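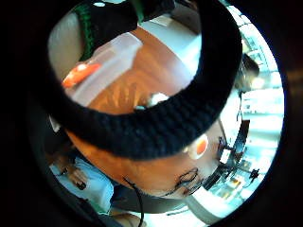 Virnonum Introduces Tabletop Sorting Kit for Shared Rooms

JINVILLE, September 9, 2018 - Virnonum, a maker of storage goods for homes and small offices, today announced the Utesora tabletop sorting kit. The kit is intended for tables that serve more than one purpose during the day and have to be cleared between uses.

The Utesora kit consists of 4 clear boxes, 4 low trays and a set of blank labels. Boxes and trays share the same footprint and stack in any order. Each box has straight walls and an open top. No lids are supplied with the standard kit; they will be sold separately starting in October.

The product was developed at the company's Li workshop, where small parts, knitted goods, office supplies and kitchen items were sorted by hand on ordinary tables. Early versions used solid-color boxes. Testers opened or lifted these boxes often to check what was in them, and the design was changed to a clear wall. The final wall has a light texture on the inside face that hides scratches. Color and general shape remain visible through it, while fine print does not.

Wood tabletops received separate attention. A box that slides easily on a varnished surface is convenient to move but shifts when items are dropped in. The production version has a narrow raised foot at each corner, which keeps the base clear of crumbs and spilled water. The feet can be wiped with a damp cloth. Abrasive pads should not be used on any part of the kit. 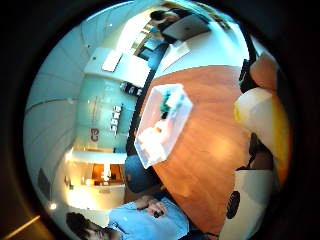

A clear box holding small items on a wood table, with a laptop in use across from it.

Virnonum recommends placing a box near the table edge, within reach of the person sorting, and leaving the middle of the table free for work. Soft items such as headbands, gloves and scarves should go in the trays. Small hard items should go in the boxes. Mixed loads are acceptable for short periods but take longer to put away.

The kit went through 41 sorting sessions before the dimensions were fixed. Changes made during that time include a wider rim, a shorter tray and a label position moved from the long side to the short side.

Utesora kits ship in one carton containing all 8 containers. Orders from retailers in Jinville are being accepted now, with general availability to follow in October. Replacement boxes and trays can be ordered individually through the Li workshop.

About Virnonum
Virnonum designs and sells boxes, trays and shelf inserts for homes, classrooms and small offices. The company is based in Jinville.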